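How to Make a Torn-Paper Mountain Card (My Favorite Messy Technique!)

If you have a scrap pile that won't stay in its box, this is the card for you! Torn-paper mountains use up all those skinny leftovers, and you don't need a single die or stamp for the background. I've made a whole stack of these since November and I still get excited every time I pull a new blue out of the pile.

What you'll need

White card base, folded to A2 size
A white cardstock panel, 4 x 5 1/4 inches
Four or five scraps of cardstock in one color family, light to dark
Blending brush and one ink pad (I used Warketti in Wanyama Blue)
Glue stick and foam tape
A small sentiment stamp (mine is from the Betosow winter set)

Step 1: Ink the sky

Start at the top of your white panel and blend down in small circles. Keep the color strongest in the corners and let it fade to nearly white by the middle. Don't fuss over it -- the mountains are going to cover the bottom half anyway.

Step 2: Tear your mountains

Pull the paper toward you and you get a wide white edge along the tear. Push it away and the edge mostly hides behind the color. I love the white edge for the back peaks because it looks just like snow! Tear slowly, a half inch at a time, and wiggle your hand up and down as you go. Each strip should be a bit wider than the panel. 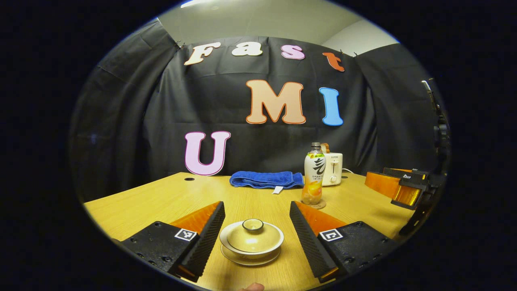 Before you glue anything, lay all your strips out, lightest at the back and darkest at the front, and play with them for a while. Slide them side to side so the peaks don't line up. I like to do this on a pale wood table like mine, where the dark strips show up so well and I can really see the shape of each ridge. If your table is dark, put a sheet of plain printer paper under everything.

Step 3: Glue and trim

Glue the back strip first and work forward. Put glue only on the lower part of each strip so the torn tops can lift a little. Save your front mountain for foam tape, which gives such a pretty shadow! Then flip the panel over and trim off the overhang with scissors.

Step 4: Add the sentiment

Stamp it on a narrow white strip and pop it across the lowest ridge. On 90 lb cardstock I press twice to get a good solid black.

Variations to try

Swap the blues for greens and you have summer hills. Oranges and plums make a gorgeous desert sunset. I'm sending a set in pinks to the Skokidum card swap -- the deadline is coming up fast, so I'd better get tearing!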